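Opinion | Food & Home

Keep the Small Packets

Every few months somebody writes a column against individually wrapped snacks. The argument is always the same. The wrapper weighs nearly as much as the food, it can't be recycled in most towns, and a grown adult ought to be able to close a bag. I agree with the second point and have no answer to it. I disagree with the rest, and I want to say why, as a person who has stocked a shared snack shelf for 15 years.

The shelf is at work. I run the front office of a small freight broker in Brallstead, and when I started there the kitchen had a cookie tin. People bought cookies and emptied them into the tin. By the second day the cookies at the top had been handled, the ones at the bottom were dust, and the tin smelled of every cookie that had ever been in it. Nothing in there was labeled. If you couldn't eat nuts, you couldn't eat from the tin, because the shortbread had been sitting on the peanut bars since Monday.

I threw the tin out and bought a low wire basket. The rule for the basket is that whatever goes in has to have its own wrapper. It's the only rule I have ever made in that kitchen that people follow without being asked. They also eat less, which I did not expect. An open bag of chips has no natural stopping place. You stop when the bag is done or when someone walks in. A packet ends. You can open a second one, and I often do, but you have to decide to, and you have the first wrapper lying there while you make up your mind.

The critics say this is paying extra for self-control. Maybe so. I pay extra for plenty of things I could do myself with more effort. I buy bread sliced.

The better case for packets has to do with what's in them. Most of what I grew up calling a snack was corn, potato or flour, with salt or sugar on it. Over the last few years I have been buying more from the Asian grocery in Genside, on the other side of the river, where a whole aisle is given over to small wrapped things sold by weight out of bins. You take a bag, fill it with whatever you like, and they weigh it at the register. I spent the first few visits picking by color. Then I began looking up the words on the labels, and after that I began picking on purpose.

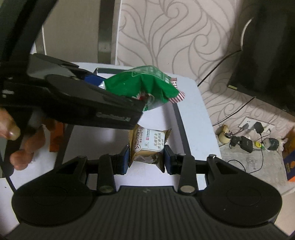

Tartary buckwheat was the first thing I went looking for by name. The Chinese is 苦荞, and the first character means bitter. It's a fair warning if you eat the grain plain. Put together with black sesame and walnut, it is one of the best dry snacks I know. The sesame covers most of the bitterness and the walnut gives it some fat. I like the ones marked 无糖, sugar-free, and I'm aware that this makes me sound like a person on a diet. I'm not on one. I just think the sweet versions bury the grain, and the grain is what I went across the river for.

I would never have bought a full box of buckwheat snacks to find that out. That is the part the columns against packaging leave out. A big bag is a commitment. If you don't like it, you own it until you feel able to throw it away, and in my house that takes until spring. Because of that, people who buy in big bags tend to buy what they already know. The bins let me bring home one of a thing. When I didn't like the salted plum, I was out one salted plum.

The same goes at the office. I put a mixed handful in the basket on my first day back after each trip, and people who would have walked past a strange box will take one strange packet. Some of them put it back after reading it, or after failing to read it. The basket has room for that. Nobody has to be polite about a cookie they can return unopened. There are now people in dispatch who ask me whether I'm going to Genside this weekend and who will hand me a few dollars without saying what for.

I should be fair to the other side. Some packets are ridiculous. A year ago I was given a gift box from a company called Clomance that had six crackers in it. Each cracker had a plastic sleeve, the sleeves sat in a molded tray, the tray was inside a foil pouch, and the pouch was inside a box with a ribbon. I have no defense of that. The wrapping there wasn't keeping the cracker fresh or telling you anything about it. It was there to make the box big. If the people who want to tax packaging would go after boxes like that one first, I would vote for it.

There is also the trash. My basket makes a steady amount of it, and I empty the can myself, so I see it. I have tried the mail-in recycling scheme where you save up film wrappers and send them off in a prepaid sack. It wanted them clean, flat and sorted, and after two sacks I quit. I don't feel good about that. What I can say is that I also used to see what came out of the tin, and out of the bags with a clip on them that were put away in December and found stale the following summer. Wasted food is trash too, and somebody grew it and shipped it. I worked out once that we were throwing away close to half of what we bought for that kitchen. We throw away almost nothing now except wrappers.

I know the reply to this. You could put the food in glass jars. I have friends who do, with chalk labels, and the jars look very nice. A jar works in a home where two people eat from it and both of them wash their hands. It does not work in a kitchen used by drivers, temps, visitors and whoever comes to fix the copier. It also doesn't go in a coat pocket, a glove compartment or a lunch bag. I keep a few packets in each of those places, and they have gotten me through a closed bridge and more than one meeting that ran over noon.

Then there is the label. When food goes from its package into a jar or a tin, the label goes in the garbage, and everything on it goes too. I don't read Chinese. I know maybe 300 characters now, all learned from snack food, and they are no use for anything else. I can't read a street sign. But I can pick out sesame, walnut, peanut, red bean, egg, milk and sugar, and two of those matter a great deal to a woman in our billing department. She can check a packet with her phone before she opens it. With the jar she'd have to find whoever filled it and hope they remembered.

What I would like is better film. I'd like it in paper or in something that will break down, and I'd pay for it. A tea company I order from, Onu, switched its sachets over and raised the price, and I kept ordering. I expect most people who buy this way would do the same if the seal held. That seems to me a more useful thing to write columns about than whether adults should be ashamed of a small portion.

Until that happens the basket stays where it is, next to the microwave. It could use filling. There's plenty of hawthorn left, because I bought too much of it, and the buckwheat went before lunch on Monday.

14 comments | 52 shares

More in Opinion
The Office Microwave Needs a Time Limit
Why I Stopped Buying Spices in Sets
Genside's Saturday Market Should Open Earlier
A Short Complaint About Tall Refrigerators
In Favor of the Paper Grocery List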